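4.3 Fault during the table clearing trials

The fault appeared in trial 7 of the second set. The task was to pick up scraps of paper from a polished wooden table and drop them in a bin. The arm moved down over the target, passed the planned stop height, and kept going until the fingertips pressed on the tabletop. Arsalan Jafri hit the emergency stop. The arm held its position and had to be backed off by hand at low speed. There was no damage to the gripper. The table had a short scratch in the finish.

The log showed that the depth reading for the table had jumped 47 mm too low in the last part of the move. The planner accepted the new value and lowered the stop height to match. The force limit was set to 40 N, a value left over from the box lifting work in April, so contact alone did not trip it.

We repeated the approach with the arm held 300 mm above the table and recorded depth only. The error came back whenever the target was over a part of the surface that reflected the curtains. With a matte cloth on the table it did not occur. 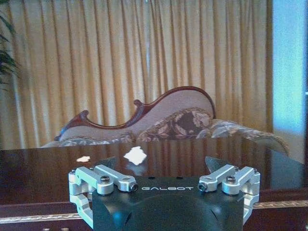 Two changes were made. Saqib Ghauri fixed the table height at the start of each run, so that later depth readings can move the target sideways but cannot lower the stop. Nighat Lashari reduced the force limit and added a check that halts the arm if the height estimate changes between two readings by more than the thickness of the fingertip.

The full set was then run again without the cloth. The height check halted the arm twice and the fingertips did not touch the table. Thin flakes of paper were still missed, see 4.4.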